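Getting a big stack of paper to behave

I print a lot for a person with no office. Log sheets, sign-up forms, the yearly garden planner for my sister's club, and every December the inventory sheets for the shop where I work part time. So I handle stacks of paper all the time, and for years I did it badly (jams, crooked edges, two sheets feeding as one, you name it). Marta Pasichnyk, who ran the copy room at my old job, finally took pity on me and showed me how she did it. Most of what's below is hers, with a few bad habits of my own mixed in.

Before you touch anything

Wash your hands and dry them all the way. I know, I know! But hand lotion is the worst thing you can get on a form, and it shows up as a gray thumbprint as soon as somebody writes over it with a pencil. I keep the lotion in the bathroom on printing days so I'm not tempted.

Clear more table than you think you need. I like room for the stack I'm working on, a spot for the finished one, and a little gap between them so they don't get friendly.

New paper

A fresh pack here is 300 sheets (I buy the Vorkotero one because the store on my corner carries it, no other reason). Don't drop the whole pack in the tray. I split mine in two, loosen each half, and put them back together. Leave whatever you aren't using in its wrapper and fold the end over. My laundry room shelf was a terrible place to store it, by the way. The paper went wavy and stayed wavy, and I ended up giving it to the neighbor's kids for drawing.

Loosening the stack

Hold it by the two short sides, thumbs on top and fingers underneath. Push your hands toward each other so the middle rises, then grip hard and straighten it out again. You'll see the edges step away from each other like stairs. Do it a few times, then turn the stack around and do the other end. If your hands are small, take less paper! I used to grab a huge wad to save time and then spend the evening picking it up off the floor.

You can also riffle one edge with your thumb like a flip book. It's fine for a thin stack, but on a thick one I find the sheets in the middle just ride along together.

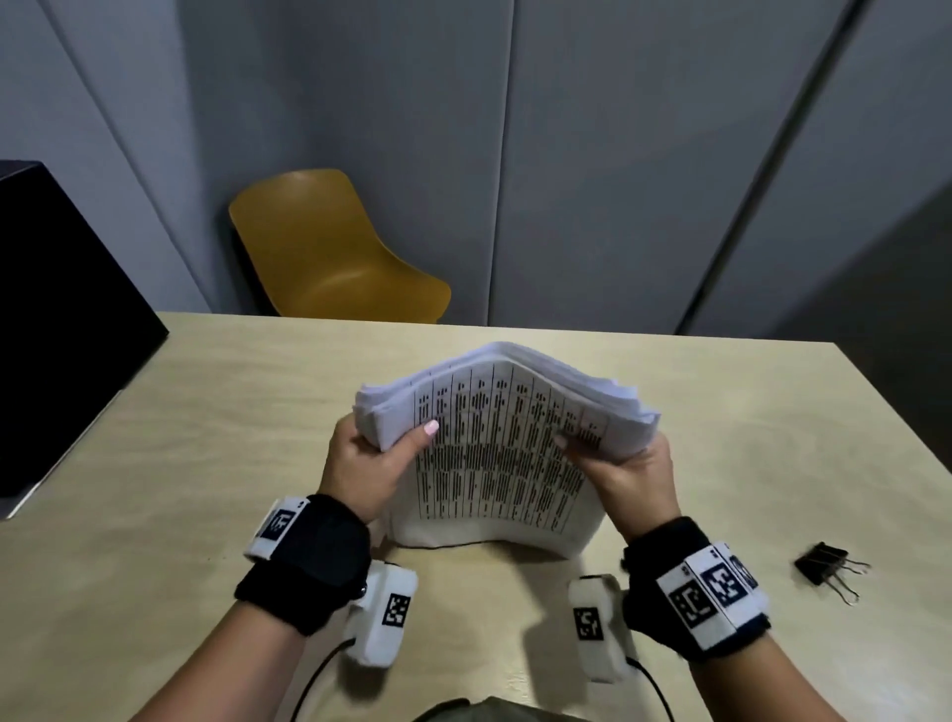 Sheets that have already been through the printer need a gentler hand. Mine come out with a bit of a curl, and if I start bending them right away I get smudges on the ones with lots of ink. I let them sit for as long as it takes to drink a coffee, then bend them against the curl, slowly.

Squaring it up

Stand the stack on its long edge, hold it loosely, and let it drop a half inch onto the table. Again. Again. Then turn it and do the short edge. The mistake I made forever was squeezing while I tapped, and of course nothing can slide if you're squeezing it. Loose hands! If one stubborn sheet sticks out, pull it and put it back on top, it's quicker than banging away at the rest.

Counting, or getting out of it

Last winter I had to put together 222 copies of a form, and I counted them by hand, twice, and got two different answers. Now I make one little pile properly, set it next to the big one, and build matching piles by height. Then I count only the last one. Manouchehr Bagheri at the shop weighs his on the mailing scale and swears by it, but I don't own a scale and my way gets me close enough. I always print a few spares anyhow.

Lay the piles crosswise on each other, one up and down, the next sideways, so you can find them again later. Sticky notes work too, until they fall off.

Putting it away

Flat, in a box with a lid, with a piece of cardboard under it and another on top. Binder clips leave dents if they stay on all year, so I use a wide paper band taped to itself. Write the date on the band. Mine from the last big batch says 2026-07-07 and I've already forgotten what's in it, so maybe write that down too.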